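The Dative

Baiba Eglītis had 28 students on the roster and 3 in the room. It was ten past six in October, and the radiator under the window had been knocking since she turned on the lights. She wrote the day's topic on the board anyway. The dative case.

The evening class at Curnell was for adults who wanted Latvian. Most of them had signed up over the summer, when it seemed like a good idea. By the fourth week they had run into the endings.

"Who did you give something to this week?" she asked in Latvian, slowly, and then again.

Paul looked at his notebook. He was a retired bus mechanic whose wife's family came from Liepāja, and he wrote everything down phonetically, in capital letters. The woman beside him said she had given a book to her brother. She got the ending on "brother" wrong, and Baiba said the sentence back to her with the right one, without comment, the way she had been taught to do it.

The third person was Kristaps Šimkus, and he didn't need the class. She had known that since the first night. He had filled out the form in English and put "beginner," and then when she called the roll he had said "šeit" in a voice that came straight from her grandmother's kitchen. He made mistakes after that, but they were careful mistakes. He made them one at a time, and never the same one twice.

"Kristaps?"

"I gave a letter to my mother," he said. The ending was perfect. He seemed to hear it himself, because he looked down and added, "Yesterday," using the word for tomorrow.

Baiba passed out the cards. Each card had a person on one side and an object on the other. You drew two and made a sentence. The doctor gives the apple to the teacher. The teacher gives the umbrella to the dog. Paul liked the dog and kept trying to get it back. By a quarter to seven he was producing whole sentences without looking at the chart on the wall, and he didn't notice it until she pointed it out.

At the break Paul and the woman went down the hall to the coffee machine. Kristaps stayed in his seat and squared up his cards.

"You should be in the advanced group," Baiba said. She said it in Latvian and at her normal speed.

He waited a while. Then he answered at the same speed. "There is no advanced group."

"There could be."

"I spoke it until I was nine," he said. "Then my father died and we moved in with my aunt in Stumier, and she didn't have it. My mother stopped. I thought it was gone. I bought one of those courses, the Prurix one, with the 1,000 words. I went through the whole list in a weekend and I knew them. I knew all of them. But I couldn't say anything to anybody."

"So you came here."

"I wanted to learn it from the start. Like a person who never had it."

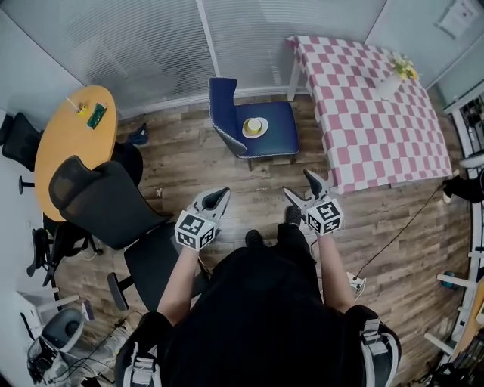
She thought about that. She had taught the class for six years and nobody had asked her for it in those terms. People wanted to order food, or read a grandfather's postcards, or get through a wedding.

"Did you really give your mother a letter?"

"Yes. I wrote it in Latvian. One page."

"What did she say?"

"She corrected it," he said. "In pencil. Then she gave it back to me."

He took it out of the back of his textbook and unfolded it on the desk. Baiba didn't pick it up, but she read it from where she stood. The handwriting was a child's, large and upright. The pencil marks were small. There were a lot of them, and nearly all were on the endings. At the bottom, under his name, his mother had written two lines of her own.

"She hasn't written in it for thirty years," Kristaps said.

Paul came back in with his coffee and one for Baiba, and the woman came in behind him. Kristaps folded the letter and put it away.

"Okay," Baiba said. "Cards again. Past tense this time."

Paul drew first and turned over the dog. He was very pleased. He drew again and got the letter.

"The dog," he said, and stopped to work it out. "The dog gave the letter to..." He looked at the ceiling, then across the table. "To Kristaps," he said, with the right ending, and Baiba nodded and moved on to the next pair.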